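# Hotard (robô de cozinha)

**Hotard** é um robô móvel de serviço para copas e cozinhas de uso coletivo, comercializado pela empresa Liler como equipamento comprado ou como serviço por assinatura. A sua tarefa principal é recolher a louça deixada na pia e na bancada e colocá-la numa máquina de lavar já instalada no local. O nome refere-se ao conjunto completo, que inclui a base com rodas, o braço, a garra, a cabeça com câmara e o programa de planeamento, este último chamado **Tang**.

## História

A Liler começou como oficina de manutenção de máquinas de lavar louça industriais. O projeto do robô foi iniciado por Frans Declercq, engenheiro mecânico da empresa, que tinha observado quanto tempo os funcionários de escritórios perdiam com a louça do almoço. O primeiro protótipo não tinha base móvel e deslizava sobre uma calha fixada à frente do balcão. Esta solução foi abandonada porque a calha impedia de abrir as gavetas.

O segundo protótipo, já com rodas, foi instalado no edifício Climthorpe, um centro de escritórios com uma copa em cada andar. Os ensaios começaram em abril e serviram para definir a versão que depois foi posta à venda.

## Funcionamento

O Hotard trabalha em cozinhas comuns, sem marcas nas paredes nem móveis adaptados. Na instalação, um técnico conduz o robô uma vez ao longo do balcão e indica ao programa Tang onde estão a pia, a máquina de lavar e as superfícies nas quais é permitido pousar objetos. Os armários superiores ficam fora da área de trabalho, e o robô não os abre.

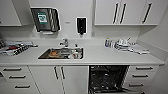

Depois desta primeira configuração, o ciclo pode ser iniciado por um botão na base ou por horário. O programa divide o trabalho em etapas: aproximação, reconhecimento das peças, recolha, colocação no cesto e verificação. Entre duas peças o braço volta sempre a uma posição de repouso, o que torna o processo mais lento, mas reduz o risco de bater na borda do balcão.

O reconhecimento é feito por categorias simples, tais como prato, tigela, chávena, talher e «outro». Os objetos classificados como «outro» não são tocados. Panos, papéis e embalagens pertencem normalmente a este grupo, e a pessoa responsável pela copa recebe um aviso quando eles ocupam a zona de recolha.

### Restos de comida

O manual recomenda que os restos maiores sejam retirados antes do ciclo. O robô não raspa nem passa a louça por água – ele apenas inclina a peça sobre a pia durante alguns segundos. Com molhos espessos esta operação tem pouco efeito, e o resultado final depende então da máquina de lavar.

### Colocação no cesto

A porta da máquina pode ser aberta pelo próprio robô ou deixada aberta por uma pessoa. A garra segura as tigelas pela borda e coloca-as inclinadas, com a abertura para baixo.
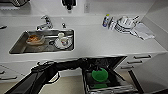

As chávenas empilhadas são separadas uma a uma antes de se levantar o prato que está por baixo. Na primeira versão do programa, o robô tentava levantar a pilha inteira, o que causou várias quebras em Climthorpe. A correção foi distribuída a todos os clientes sem custo.

## Características

| Característica | Valor |
|---|---|
| Carga máxima da garra | 1000 g |
| Diâmetro máximo das peças | 300 mm |
| Largura da base | 460 mm |
| Garantia | 12 meses |

## Comercialização

A assinatura inclui a instalação, as atualizações do Tang e a substituição das pontas da garra, que se desgastam com o uso. Quem compra o equipamento paga estas peças à parte. Em ambos os casos, a máquina de lavar não é fornecida pela Liler, e a empresa faz uma visita prévia para confirmar que a porta tem espaço suficiente para abrir completamente com o robô à frente.

## Receção

Os utilizadores de Climthorpe avaliaram bem a regularidade do serviço e o baixo ruído. As críticas referem-se sobretudo à lentidão e ao espaço ocupado: numa copa estreita, é difícil usar a pia enquanto o robô trabalha. Por este motivo, o edifício passou a programar os ciclos para depois das 19 horas.

Declercq respondeu a estas observações num texto publicado no boletim da empresa, no qual defendeu a velocidade reduzida como escolha de segurança. No mesmo texto, ele admitiu que os talheres continuam a ser o ponto mais fraco do sistema – as facas finas, em particular, escorregam da garra quando estão deitadas no fundo da pia.

## Ver também

- Robô de serviço
- Máquina de lavar louça
- Manipulador móvel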